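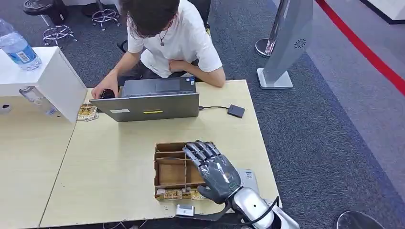 One comment on the May version was that a box with partitions shouldn't get a single line in the list, because the person looking for a part wants to know which compartment it goes in and doesn't care about the box. That was fair, and the compartments now have a file of their own.

Flondo Bench List

README and data card

Last updated: Oct 21, 2018

What this is

The Flondo Bench List is a plain-text record of what is kept on and next to the shared worktables at Pitero: boxes, boards, cables, adapters, bottles, cabinets, and the tables themselves. It covers 28 table surfaces. Where tables are pushed together, each one still gets its own entry, and the seam between them is treated as the border.

The list was started so that people coming in to work for a few hours could find things and put them back. It has since been used at Stelham to plan storage for a similar room, and most of the changes in this version come from questions they sent.

What is in the folder

tables.csv — one row per table surface, with its finish, what it touches, and whether it is used for sitting work, sorting, or both.

items.csv — one row per item or group of items. A stack of circuit boards is one row, with the word "stack" in the kind column. Loose boards lying apart are separate rows.

boxes.csv — one row per compartment for every box that has partitions. New in this version.

notes.txt — anything that didn't fit in a column. Read it before you complain that a cabinet is missing.

The files are comma separated, with a header row. Text fields are in lower case unless a maker's name is printed on the item. There are no formulas and no linked sheets.

How the list is made

The room is walked in 3 passes. The first pass takes the furniture, the second takes what sits on top, and the third takes what is inside or under things. The third pass always turns up the most corrections. Water bottles are the usual reason: one is standing on a cabinet and gets written down, another has been pushed underneath and doesn't. Both count, and both should go home with whoever drank from them.

Nothing is moved during the first and second passes. Items may be lifted in the third, then put back where they were. If a person is working at a table, list what can be seen without asking them to get up and mark the row "partial". Come back later for the rest. Rows marked "partial" are kept in the file and are not guesses.

Columns in items.csv

table — the table code. For something lying across a seam, use the code of the table that holds most of it.

kind — a short common name. Use "board", not the model number. Model numbers go in the label column.

label — any sticker or printed text, copied as it stands. If there is a sticker with nothing readable on it, put its color, for example "yellow strip". Leave blank if there is no label.

home — where the item belongs. This can be different from where it was found.

attached — yes or no. A device that hangs off a laptop by a cable is "yes" and is listed right after the laptop. Do not unplug it to read the label.

state — open, closed, stacked, or left blank.

personal — yes or no. Laptops, bags, bottles, and mice are "yes" unless they carry a Pitero label. Personal items are listed only to show how much of a table they take up. They are dropped from the copy that goes outside the building.

Compartment boxes

The boxes used for sorting are open wooden ones with thin dividers. They vary more than you would think. Some have a long section running along the back and smaller cells in front of it, and others are an even grid. For this reason boxes.csv does not use cell numbers alone. Each cell has a row letter, counted from the back edge, and a position counted from the left. Back means the side away from the person who is sorting. On a table that can be used from either side, look for the pencil mark on the bottom of the box; the marked edge is the front.

Long sections are given one row in the file even if people have started using the ends for different things. If that goes on for more than one walk, a cardboard insert is cut and the section is split in the list.

Empty cells are listed as "empty". This matters. A cell left out of the file was read by Stelham as a cell that did not exist, and they ordered the wrong size of tray.

Please don't put these in the sorting boxes:

wet or sticky things
food
bare boards on top of each other without a sheet between them
cables longer than the box

Short cables are fine if they are tied.

Circuit boards

Boards have a drawer in the white cabinets, and that is their home in every row. They still tend to end up in small stacks at the back corners of tables, where a cabinet meets the tabletop. Stacks like that are listed as found. If a stack is in the same corner for 3 walks in a row, it is moved to the drawer and the row is changed.

A board pushed partly under a cabinet should be pulled out by its edges — slowly, since the underside of some cabinets is rough and has scratched a few.

Known problems

The finish column in tables.csv is not reliable. Pale tabletops were entered as "beige", "light wood", and "natural" by different people, and we have only merged the first of these with the second. Don't use the column to match replacement tops.

There are 5 tables with no code sticker. They are given temporary codes beginning with x. Stickers have been ordered from Wogan.

Some small black items are listed as "adapter or drive". That wording is on purpose. If you can't tell which one it is from the outside, leave it that way.

Cabinets are listed in tables.csv if something is kept on top of them and in items.csv if not. We know this is awkward. Changing it would break the Stelham copy, so it will wait.

What the list should not be used for

It does not say what anything cost, and it is no good for insurance. It does not say who sits where. The personal items column gives a rough idea of how crowded a table gets, but it comes from short visits and shouldn't be used to decide who gets a table.

Sending corrections

Change the row, put your reason in notes.txt, and leave the old value in the note. Please don't delete rows for items you couldn't find. Set home to "missing" and the next walk will look for them.

Changes since the May version

Added boxes.csv.
Added the attached column.
Split rows that combined cables with the devices they belong to.
Fixed table codes on both sides of the long seam by the window, which had been swapped.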